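Julten Tableware Sorting Project
Progress report to the Andetti Fund
2022-07-24

Work since the last report has gone mainly into the tableware itself: what we keep, how it is grouped, and how it is laid out on the tables. The grant period opened in January and we are on schedule except for labeling, which is behind.

The collection was larger than we wrote in the application. Two donated lots came in from Jaber, and after checking them against our list the inventory stands at 2243 pieces. Most are plates and bowls. Cracked items were pulled out and recorded separately, and 32 of those have been replaced by Deltix at no charge to the grant.

We have settled on three groups for layout: flat plates, shallow dishes and trays, and large bowls. Plates are stacked by diameter, low enough that a stack can be moved in one go. Clear and tinted plastic is kept with the other pieces of the same shape. We tried a separate shelf for it in the spring and people kept returning things to the wrong place.

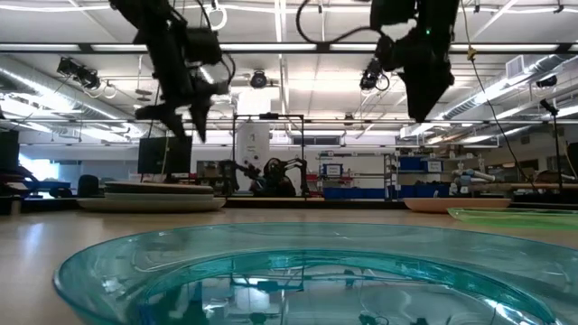

The wooden tables have held up well and we do not plan to replace any of them this year. The large bowls remain the awkward item. They take up most of the front of a table, and they do not share a shelf easily with anything else. We are pricing deeper shelving and will send the quote once we have it.

Labeling is the part that slipped. The first adhesive labels lifted at the corners on curved pieces, so we stopped after 50 and ordered a different type. Flat plates are being labeled on the underside in the meantime.

Spending is within budget. The shelving line has not been touched. The line for replacements is under its limit because of the Deltix items, and we ask permission to move the difference to labels.

Next period: finish labeling the plates, start on the trays, decide on shelving for the bowls, and print the layout sheet for each table.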